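Irkstead Kitchens Puts Robot Arms on Pan and Lid Work, Keeps Crew at Full Strength

Reading time: 3 minutes

LOSTDEN, Mon 19 February: Irkstead Kitchens, which cooks and packs meals for schools and care homes, has started using robot arms for part of the lifting and clearing work at its Lostden site. The arms were supplied by Vundaria and went into daily use at the end of January.

The site employs 37 people and sends out 1000 meals on a normal weekday. No jobs have been cut as a result of the change, and hourly pay stays the same for everyone whose duties have moved.

Four arms are in place. They pick up lids, trays and empty pans, carry them between the stoves and the wash area, and put clean ones back on the racks. Cooking, seasoning, tasting and portioning are still done by the kitchen crew.

"Lids and pans were the part of the shift people complained about most," said Huiling Mao, site manager at Lostden. "It was bending and carrying, over and over, and by the afternoon people's wrists hurt. We asked the crew which job they would hand over first and that was the answer from nearly all of them."

Under the new setup, each shift has one person assigned to the arms. That person checks the grippers before work starts, clears the floor area, and can stop any arm from a button on the wall or from a handheld unit. The role rotates weekly. All kitchen staff have completed a 12-hour training course, given during paid time.

Genowefa Chmielewska has worked on the wash line since the site opened and was among the first to take the course.

"I did not want it at first," she said. "I thought I would be standing there watching a machine do my job slower than me. It is slower than me. But I go home less tired, and I have moved to portioning three days a week, which I had asked for before."

The rollout has not been free of problems. Lids with low handles were dropped often in the first week, and two racks had to be moved to give the arms more room. Staff also asked for the arms to stop completely when someone walks past with a hot pan, and that change was made before the end of January.

Vundaria prepares each task in simulation before it is tried on site. Its engineers build a model kitchen with counters, appliances and floor, then work through the approach to each item until the fingers line up properly. Items that give trouble in Lostden are sent back to the simulation team.
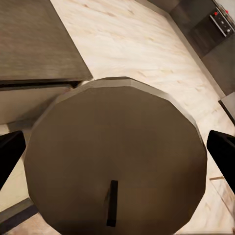 Vundaria simulation view: gripper fingers on either side of a large, many-sided disk with a small black bar on its face.

"A handle that is easy for a hand can be hard for two fingers," said Radosław Ziółkowski, who leads the simulation work at Vundaria. "The crew tell us what went wrong and on which item, and we start from there."

Ruairi Baird, operations director at Irkstead Kitchens, said the company will review the system with staff in the summer before deciding on any further arms. The review will cover injuries, overtime and how the rotating role is working.

Staff questions about duties or training should go to Oranuch Kaewsai, who handles personnel matters at the Lostden site. Press inquiries can be made through the Irkstead Kitchens main office.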